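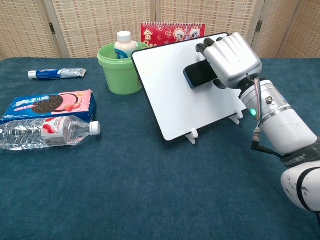
**Who signs off when a gripper force limit gets changed between two recording sessions?**

The cell lead on shift signs, and the change goes in the log before the arm is re-enabled.

That is the wording I propose for section 4 of the handling rules. The present text says "the responsible person," and three sites have read it three ways. Comments on the rest of Zlatko's message are inline below.

> From: Zlatko Nikolovski
> To: handling-rules list
> Date: 21 January 2022
> Subject: Draft 2, tabletop manipulation with multi-finger hands
>
> All,
>
> Draft 2 is on the Cetgate share. Open points from my side:
>
> 1. The force limit for contact with glass-faced devices is given as 40 N in the body and 50 N in Annex B. Which one is meant?
>
> 2. Rellville wants to drop the rule on loose items. They say a cluttered table is the whole point of their test set.
>
> 3. The status light is mentioned in two places with different meanings.
>
> 4. Cable routing at the wrist. Grastix asks for a minimum loop. Matić says this belongs in the hardware manual.
>
> 5. Do we want a rule for supports and stands?
>
> Zlatko

**Point 1.** Use 40 N in both places. The 50 N figure was left over from draft 1, where it applied to rigid blocks. I would also add that the limit is set in the controller and may not be raised from the task script. A script can lower it. For one device held against another, the limit should apply to the sum of all finger contacts, measured at the wrist. Per-finger limits look safe on paper and add up fast with a hand closing from above.

**Point 2.** I agree with Rellville in part. A phone-on-tablet task with a bucket, a calendar, a toothpaste tube, a box of Oreos and a water bottle on the same cloth is a fair test of reach planning, and the rule as written would forbid it. The risk is in items that can roll or spill. Suggested text:

> 6.2 Items outside the task may remain on the table. Bottles holding liquid shall be capped. A round item lying on its side shall either be blocked against another item or be listed in the session sheet as free to roll.

A box in front of or behind a bottle counts as blocking in one direction only. The session sheet should say which direction.

**Point 3.** The two meanings are "controller powered" (section 3) and "motion enabled" (section 7). Different arm and hand makers use green for either one, so we can't fix this by picking a color. I propose that section 3 drops the light entirely, and section 7 says:

> 7.1 No indicator on the arm or hand shall be taken as proof that motion is disabled. The state shall be read from the controller display or the enabling switch.

Operators who learned on one model tend to carry its color code to the next. Item 46 in the incident list is exactly that case.

**Point 4.** Matić is right that the loop dimension belongs in the manual. The check does not. A cable that runs outside the wrist housing can snag on a stand or a bucket rim during a low approach, and that depends on the table layout, so the operator has to look at it. I would keep one line: turn the wrist through the full range used by the task, at reduced speed, with the items in place, and watch the cable and connector the whole way. Straps around the forearm get checked for slip at the same time.

**Point 5.** Yes, but short. A tablet propped at an angle on a plastic stand is held up by friction on whatever is under it. Felt and bare tabletop behave differently – the stand feet can drag the cloth with them, and everything else on the cloth moves too. Suggested:

> 8.4 Where a task pushes on a propped item, the cloth shall be fixed to the table and the stand shall be push-tested by hand before the first run.

I left out any figure for the push test. If someone wants one, please send a method along with it.

Two smaller things. The cross-reference in 5.3 points to a clause that no longer exists. Ticket 464 has the list of broken references, and I can fix them in one pass once the numbering is frozen. Annex C still calls the hand a "gripper" throughout, while the definitions treat those as separate terms.

Still open for me: whether 7.1 should also cover teleoperated sessions, where the operator may not be able to see the controller display from the seat. Grastix runs most of those, so I'd like their text before draft 3 goes out.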